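I keep a marker in a cereal bowl on my kitchen counter, and I'm here to defend it.

My sister-in-law, Oda Lie, thinks this is how people start down the road to chaos. Oda owns a drawer system. It has dividers, and the dividers have labels, and when she moved to Clasmont last July she drew a plan of the drawers before she'd even unpacked the towels. I love her and I've eaten very well in that kitchen. But I have also stood in it for a good long while hunting for something to write with, because the pens live in the study, in the desk, in the second drawer, behind a door that sticks.

Meanwhile, at my place, you freeze some soup and you want to write "lentil" on the lid. The marker is right there! You write "lentil." You drop it back in the bowl. Done.

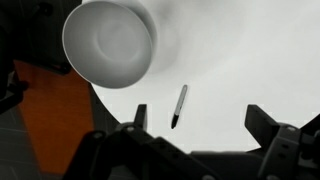 And it's always a bowl, plain and white, the kind you can buy anywhere. I've tried the proper things. I had a Granström desk caddy with 8 compartments, and I can tell you that eight compartments is seven more than a marker needs (the other ones filled up with rubber bands and dead batteries). I had a magnetic cup on the fridge that slid down every time somebody shut the door too hard. A bowl just sits there being heavy. When it gets gross you wash it with the dishes – try that with a felt-lined organizer.

My neighbor Tormod Sandberg makes the opposing case better than Oda does. His view is that a bowl is for food, and once you let a marker in, you'll have keys in there by supper and a screwdriver by the weekend. Fair enough. I did once find a tape measure in mine, and I don't own a tape measure. But he said all this while digging through a Zukari toolbox for a pencil, so I didn't feel too badly beaten.

What bugs me is the idea that every object has one correct home, and that it has to be with its own kind. Pens with pens, bowls with bowls. That's how a store does it, because a store has to find 600 of something. I have to find one marker, usually with a wet hand and a pot about to boil over. I'd like it kept where I use it, even if it looks silly next to the toaster.

Oda is visiting again next month. I'm leaving the bowl out.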